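Playtesters wanted for Ziltar

2 min read
Last updated: October

I'm making a card battler called Ziltar – think Poker hands, but every pair you lay down wakes up a swamp monster – and I need people to play it before I lose all perspective!

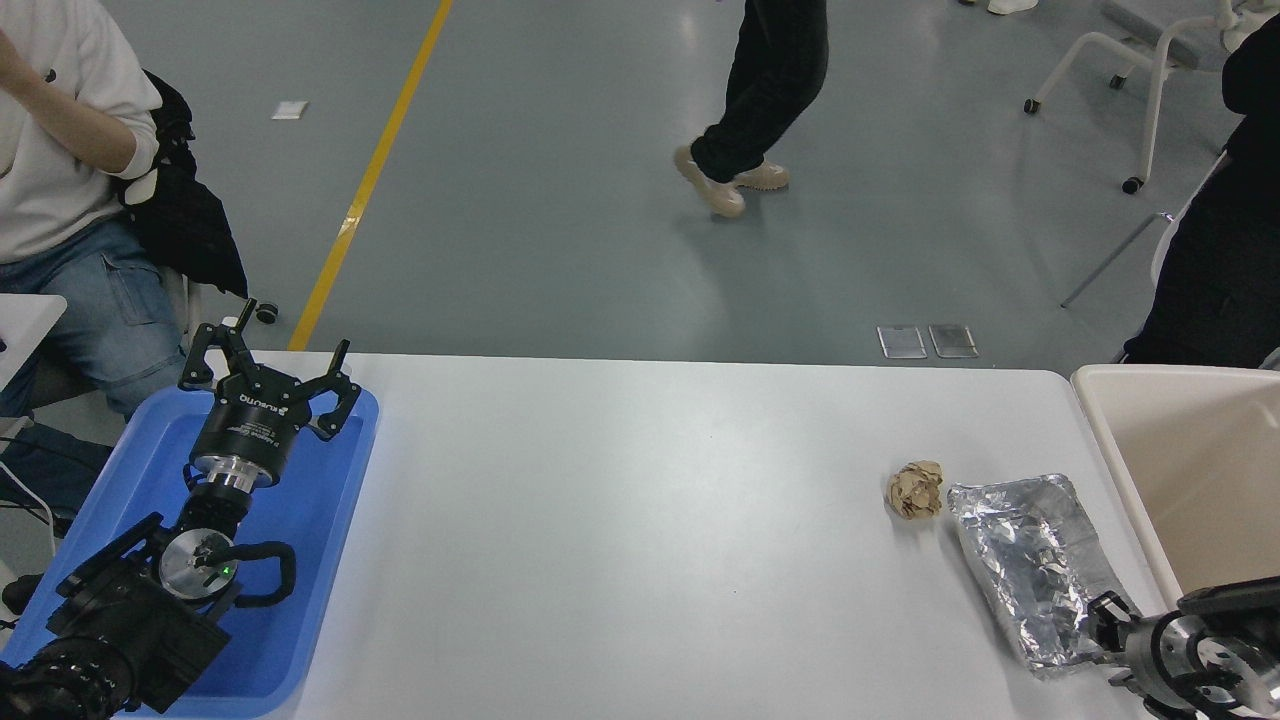

A ball of brown paper on the white table

You'd get the PC build (the first 210 cards are in) and play one session a week, then fill in a short form. Tuesday evenings from 7 I'm in voice chat if you'd like to complain out loud. No experience needed, and I love slow players.

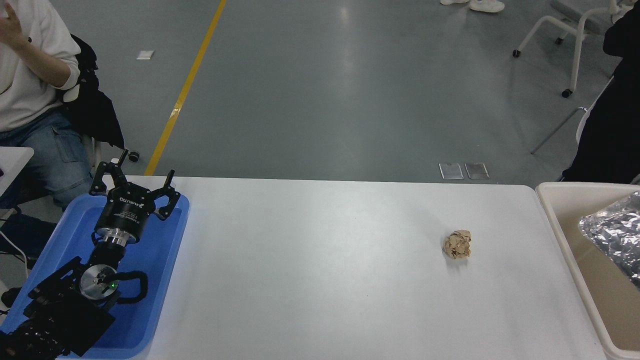
Blue tray, left side of the table

Testers get a free key at launch and their name in the credits. To join, send me your PC specs and the last game you quit halfway through.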